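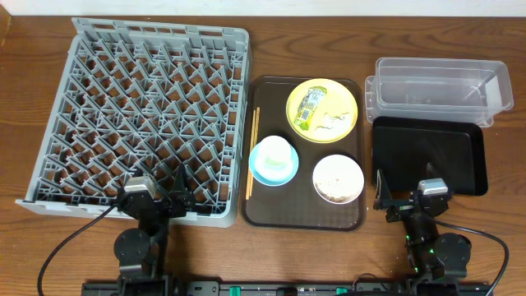 Karam tray clearing, notes and data card

Last edited 2018-08-16

Hi, and thanks for downloading this. I keep the Karam folder going at Wurkia, where I've worked the dish return counter in the staff canteen for longer than I've done anything with computers. So this readme is half data card and half me talking. Skip to the file section if you only want the files.

What it's about

People eat, they bring back a tray, and somebody has to take it apart. Cups and bowls go one way, wrappers and leftovers go another, the tray goes on a stack. At lunch that used to be two of us standing side by side and not talking much (you can't, it's loud). Karam is our two-arm bench for that job. The arms sit on one rail at the front of a table, with the used tray in the middle and a dish rack off to the left. We've recorded 467 trays so far, each one a separate episode.

What a tray looks like

Whatever came back from lunch, more or less. A cup on its saucer, a plate with a wrapper and a few scraps on it, a bowl with crumbs in the bottom, chopsticks along the side. I pushed hard for leaving the mess in. The first batch was all clean dishes, and it was useless to us — a clean cup on a clean tray is not my job and never has been.

Chopsticks are the worst, by the way. They're thin and they roll. If you only have time to look at one kind of failure, look at those.

Files

episodes/ has one folder per tray, numbered in the order we recorded them
notes/ is my shift notes, typed up from paper, spelling not fixed
splits/train.txt and splits/test.txt are plain lists of folder numbers
skip.txt lists 14 episodes where the recording stopped early. They're still in episodes/ but not in either split.

232 of the episodes have a written note to go with them. The rest don't, mostly from weeks when we were short on people and I was back on the line.

What changed for us

I get asked this more than I get asked about the data. There are 6 of us on the counter and there still are. What's different is the afternoon. I used to go home with sore wrists and now I spend a good part of the shift at the bench, setting up trays and writing down what went wrong. Some of the crew like that and some really don't! Two went back to full time on the line by choice, and I get it, it's slow and you stare at the same cup a lot. We did agree with Lisiler, who run the canteen, that time at the bench is paid the same as time at the counter. Please get that in writing if you try this at your place.

Known problems

Soft wrappers change shape between tries, so don't expect two trays to match.
The rack moved a little in August when we cleaned the table, and I didn't mark which episode it happened in. Sorry.
Labels say "bowl" for anything deeper than a saucer that isn't a cup.

Using it

Fine for research and for teaching. If you find a mislabeled tray, put the folder number in the tracker on the Iltetti page and I'll fix it on my next bench day.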